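Gripper build: questions we keep getting

Last changed 14/03/2025

These are the questions that come in most often at the Gronside workshop, on the open bench and by email. The answers are short on promises. If you want to be told that a home-made gripper will clear your kitchen by the summer, other pages will tell you so.

What is the project?

A two-fingered gripper called Veltotier, with a camera on it, held in the hand and moved over a table. The long-term plan is to put the same gripper on an arm. We are still at the hand-held stage, and I would sooner stay there for another year than bolt it to something that swings.

Will it do the washing up?

No. It may one day lift a plate off a mat and put it on a tray. Rinsing, stacking and not smashing things are separate problems, and each is harder than it looks in the clips people send us.

But I've seen a video of one doing exactly that.

So have I. Ask how many tries were filmed, whether the plate was always in the same spot, and who set the table again between goes. If the page doesn't say, assume the answer is the dull one.

How much does it cost to build?

We spent 600 pounds on ours before it held anything worth holding. That covers the camera, the motor, fixings, two lots of parts we threw away and a power supply that was the wrong one. It doesn't cover tools, which the workshop already had. Treat any total you read on a forum as the price of the parts that worked.

Can I print the fingers myself?

You can. Print them solid enough that they don't bend when you squeeze them by hand, and expect the edges to scuff. Scuffs don't matter. A crack near a screw hole does, and the finger should go in the bin when you find one. Gluing it will get you through an evening.

Do I need metal inserts?

For any joint you expect to undo, yes. Brass inserts pushed in with a hot iron hold far better than a screw cut straight into plastic. We skipped them on the first bracket to save time and stripped the hole the second time we took it apart. Practise on scrap. An insert that goes in crooked stays crooked.

What sort of things should I practise on?

Flat, ordinary things: plates, trays, mats, cutlery. Everyone starts with foam blocks because foam blocks are forgiving, then reports good results, then tries a shallow plate and goes quiet. A low rim gives the fingers very little to get hold of. Thin metal rods are worse, and I've yet to see a hobby build pick one off a hard table with any regularity.

Does a shiny surface really make a difference?

It does to the camera. A glossy tray throws back whatever light is in the room, and a streak of glare can look like an edge. Software that was fine in January, under the bench lamps, went wrong for us as soon as the afternoons got brighter. Dull surfaces are easier, so if your results come only from dull surfaces, say so when you write them up.

Why cover the table with something white?

It makes edges easier to find. It also makes the job easier than it would be in anybody's kitchen, and I think more builders should own up to that. Once things work on white, take it away and try again. Ours got a good deal worse.

How many runs do I need to record?

More than you want to. Our shared folder has 3000 short runs in it. I went through one batch by hand and marked 127 of them as useless: wrong object, fingers already closed at the start, or the camera lens smeared with something. Bad runs don't label themselves. If you don't look, they go in with the rest.

Is the Pretberg controller board worth buying?

If you have it already, use it. I wouldn't buy one for this. It has 8 outputs and a two-finger gripper has no use for most of them. The Heinonen guide tells you to get it anyway, in the same paragraph that calls the build "low cost". Read the rest of that guide with the same care. The wiring chapter is good, and the chapter on training is mostly hope.

Can I come and try it?

Yes, on any open evening at Gronside. Tie long hair back, leave scarves on the hook and keep your own fingers out from between the gripper's. The motor is weak, but it will still pinch. Please don't move the mat once someone has started a set of runs.

What does the table look like during a session?

A mat, a plate and a tray, with plenty of clear space left over to put things down in. We keep the layout plain and change the positions between runs. If the plate never moves, all you have taught the thing is where the plate was. The tray is the glossy orange one with the wood-grain print, and the plate is dark and shallow. The striped mat goes underneath the plate.

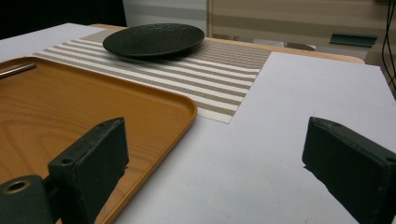
Where can I get the files?

The finger and bracket drawings are on the workshop's shared drive, and anyone who asks is given the link. The recorded runs are not up yet. They need sorting first, and I don't want them used by people who assume they have been checked. There is no mailing list. Look at the date at the top of this page if you want to know whether anything has changed.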